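Wadley Opens Evening Trades Classes at Former Bretstead Mill 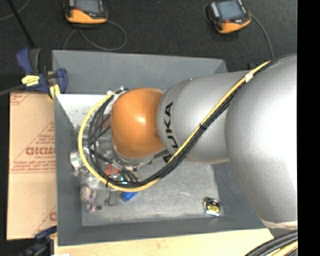 A robot arm reaches over a gray bin.

BRETSTEAD – Wadley, the adult education provider, will open its second site in June on the ground floor of the former Rasen mill on Escobar Street. The site will offer evening courses in plumbing, bookkeeping, carpentry and English for work.

The first term has 300 places. Classes run for 10 weeks and start at 6:30 p.m. to suit people coming from day shifts. A Saturday group will be added in the fall if enrollment allows.

Nearly 100 people are on the waiting list carried over from the Bretstead High School site, where rooms were available only two nights a week. They will be offered places before general enrollment begins.

"We were turning people away from bookkeeping every term," said Didier Chevalier, director of Wadley. "The school was good to us, but we had to be out by nine and we couldn't leave anything set up. Here the carpentry group can leave its work on the bench overnight."

Fees are $70 per course. Residents receiving unemployment benefits pay nothing, and materials are included for all students. Child care for children 3 and older will be available on site until 9 p.m. and must be booked with the course.

The number 4 bus stops on Escobar Street. Parking is free in the mill lot after 5 p.m., with step-free access from the rear entrance.

An open house will be held on Wednesday from 4 p.m. to 8 p.m. Instructors will be present, and visitors can enroll at the front desk. Proof of address is required.

Media contact: Wadley press office, Bretstead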